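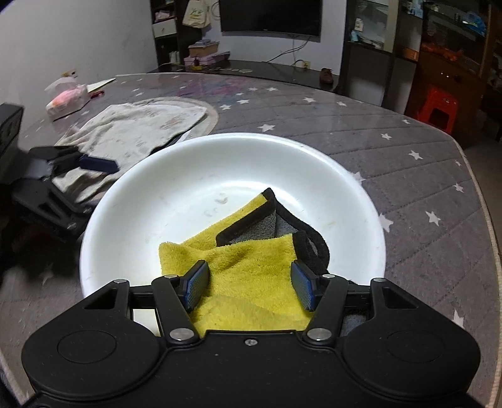 Ghizlane Radwan objected, when we circulated the draft rules, that no standard has ever stopped a person from folding a towel the way their mother did. We concede the point. Rule 4 therefore leaves the fold alone and covers only the start: cloth in the basin, both grippers clear of it, fingers open.

Figure 1. A towel between the blue finger pads, in a white basin.

Of the 299 trials logged under the Skevon protocol, 11 broke Rule 4. Most were by the authors, who wrote it. Those trials stay in the set, flagged.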